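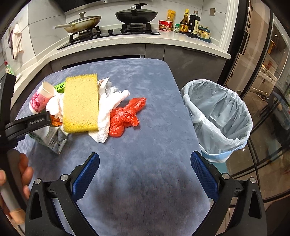

Olholm 400 plush table mat – review

Category: Kitchen and table linen
Tested by: Seung-woo Cheon
Supplied by: bought at retail, Hedside homewares

What it is

The Olholm 400 is a thick plush mat for a kitchen or utility table. Ours is the blue-grey. The pile is short and velvety, with a non-slip backing bonded underneath. Hedside sells it as a general work surface: sorting, hobby work, keeping a hard tabletop from being knocked about. The number in the name is the nominal width in millimetres of the smallest size. We bought the largest, which covers the test table.

I use the table for sorting household rubbish before it goes to the bins, so most of this review deals with that job. Readers who want a mat for sewing or model work should skip to the section on flatness.

Sorting

A typical load at our place is the one in the photo: a printed paper cup, crumpled paper towel, plastic bags, a yellow sponge, a silver and green carton. These behave differently on a soft surface. On bare laminate a paper cup rolls until it hits something or goes over the side. On the mat it tips onto its side and stays there. Crumpled bags, which slide at the slightest draught on a hard top, hold their place.

The sponge is the odd one. A porous sponge catches on the pile if it is dragged, and a dry one sheds crumbs that then need brushing out. Lift it and there is no problem.

Small scraps are the weak point. Anything the size of a lolly wrapper corner sinks slightly into the pile and is harder to pick up than it would be from a smooth surface. Colour helps here. Orange and red show up well against the blue-grey, and white paper is easy to find. Clear plastic film is not, and I missed pieces of it on several runs.

Flatness

Out of the packaging the mat had two fold lines. Both had dropped out by the second morning without ironing. The corners lie flat. The pile does take finger marks and will show which way it was last brushed, so anyone wanting a uniform background for product photos will need to brush it in one direction first.

Under a cutting board the mat compresses unevenly and the board rocks. It is no good as a base for knife work.

Cleaning

The care label gives a cold machine wash and line drying. I washed it four times over January. There was some lint in the first wash and very little after that. The colour held. Drying took most of a day on the line and longer on an indoor rack, and for a kitchen item that is slow.

Between washes a rubber pet-hair brush does a better job than a vacuum. Tea wiped up quickly left no mark. Cooking oil left a dark patch that took two washes to clear. Rinse cartons and tubs before they go anywhere near it.

Use with a bin

I keep a round bin to the right of the mat, lined with a translucent light blue bag, with the rim of the bag folded over the top. This layout works well for a right-handed sorter. The mat cannot be lifted and tipped into the bin as a single motion, although Hedside's packaging suggests it. The large size is too floppy and the contents go over both sides. Pick the items off by hand, then shake the mat outdoors.

Compared with others

Serra felt mat: thinner, cheaper, dries overnight. It creeps on a smooth table and had to be taped down.

Pendard silicone sheet: wipes clean in seconds and suits wet waste far better. Cups roll on it and it is noisy under cans and jars.

If most of what you sort is wet, buy the Pendard. For dry packaging and paper the Olholm is the more comfortable surface, and the quietest of the three.

Durability

Elsie Tapley has had the same mat in the smaller size for a good while longer than I have and reports flattening of the pile along the front edge, where forearms rest. Mine shows the start of the same wear. The stitched border is intact on both.

Verdict

Good grip on light items, good colour contrast, stays put. Slow to dry, poor with oil, and small scraps take some finding. I would buy it again in the medium size – the large is awkward to get into a front loader.

Filed under: table mats, waste sorting, Olholm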